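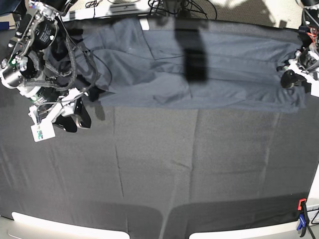 Dark garment folded lengthwise on charcoal cloth, small white label near the top edge.

Stornden opened its training ground to the public for one morning ahead of the new season. The club has two full-size fields, one grass and one artificial, with a gym between them and a short covered walkway to the locker rooms. The tour began on the grass field, which was relaid in October. Coring samples had been left in a tray for visitors to handle. Root depth at the north goal is still behind the rest of the surface, and the ground crew has moved goalkeeper drills to the other end until it catches up.

Irrigation runs from pop-up heads by Šťastný, set in nine zones. Each zone can be shut off alone. The heads along the touchline sit slightly lower than the others after a winger turned an ankle on one last year.

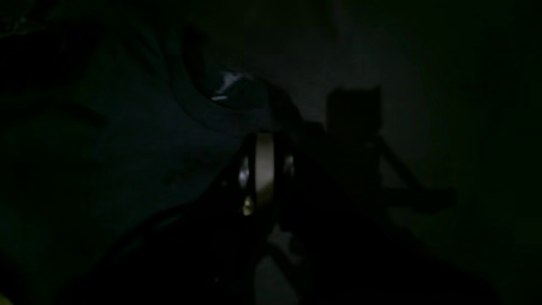 Floodlighting on the artificial field took up most of the second hour. The fixtures are by Cevska and are switched in banks, so a youth session can run on half output. Players on the evening squads had complained about losing the ball on the far side, where the lamps overlap poorly. Pale surfaces hold up best in low light, and the club's trial of off-white training balls works on that principle. Re-aiming the far masts is scheduled before the league opener.

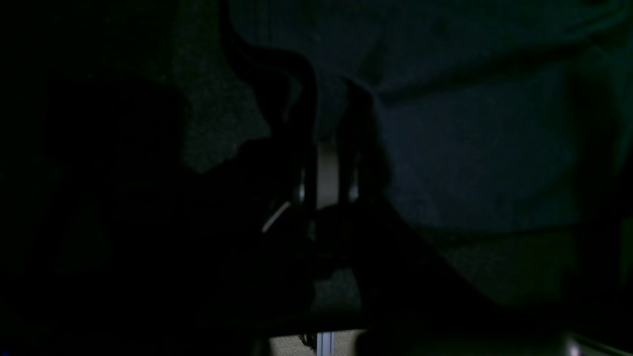

Elif Naz Güler | 13 July 2023 | Grounds and Facilities

The last stop was the gym. Sprint timing is done with Cinico gates over 18 meters, a distance the coaching staff picked to match the length of the rubber lane. Şükran Toprak, head of conditioning, ran eight academy players through it twice. Times were shown on a wall monitor with a delay of nearly a second, and one run was lost when a gate failed to trigger. She put that down to alignment — the tripods get kicked — and plans to bolt them to the floor.

Parking is on the east side only. The cafeteria was closed.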